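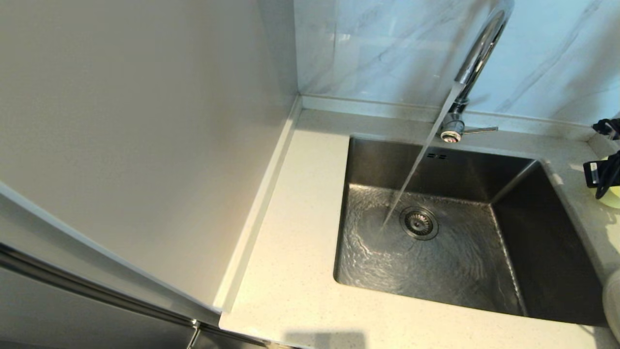 Ticket 749 – Remote-control demos, kitchen site
Project: Trumora
Opened by: Hoi-yan Choi
Assigned to: Iason Antoniadis
Status: open

Problem
Operator reports late jaw closing during the plate rinsing task. Arm follows the hand controller normally. Demo 232 was rejected in review for this reason.

Log, February

09:40 Restarted the controller link. Delay still present with jaws closed and nothing held. 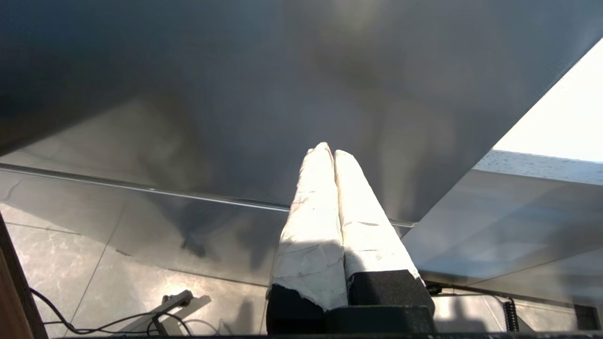
Wrist view, fingers together, wrapping torn at the base of the left one.

10:05 Jaw command timestamps checked against the wrist video. Gap of 400 ms on closing, none on opening.

10:20 Evdokia Zervas asked whether the finger wrapping could be the cause. 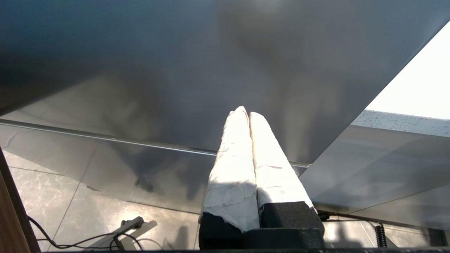

It would add thickness at the tips but would not delay the command – ruled out. Closing filter in the Drurkero config was set to 7. Put back to default, config reloaded.

11:15 Operator asked to repeat the plate task from the start. 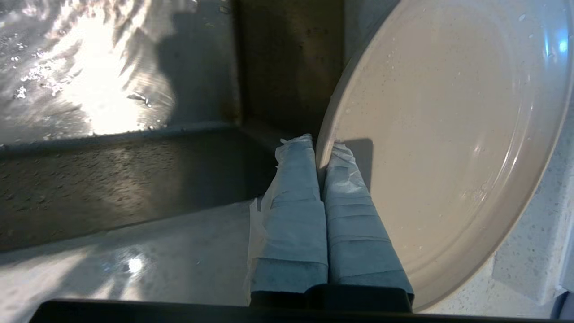
Wrist view, plate held at the sink.

11:30 Waiting for timestamps from the repeat. Do not delete demo 232. Chrysoula Xenos to review both before the ticket is closed.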